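# Outsole Wear and Lace Hardware in Low-Cost Walking Shoes

November 12, 2021

## 1. Scope

The project compared two walking shoes, the Givo and the Vidach, on outsole abrasion and eyelet retention. Both have a rubber outsole and a mesh upper. We used size 9 samples only.

## 2. Abrasion

Heel and forefoot plugs were cut from each outsole and run against abrasive cloth for 1,000 cycles under a fixed load. Mass was recorded before and after. Plugs that had lifted from the holder were discarded and recut.

The Vidach lost less mass at the heel. At the forefoot the two shoes could not be separated — the spread within each model was larger than the difference between them.

## 3. Eyelet pull

Each upper was clamped flat and a lace loop was pulled through one eyelet at constant speed until the mesh tore or the eyelet came out.
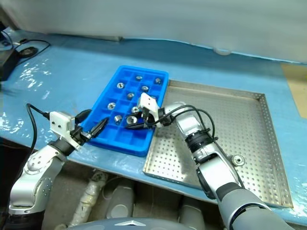 ## 4. Flex

A pair of each model was flexed for 2,000 cycles at the Orkutano bench, with a stop every 100 cycles to check the toe bond. The Givo left shoe opened at the toe at cycle 1,000. The other three shoes showed creasing only.

## 5. Limits

- All samples came from one retail batch, bought in May.
- The cloth was changed after every 30 plugs, and late plugs in a set may read low.
- No wet testing was done.

Raw data are in the Issahaku folder, one sheet per test.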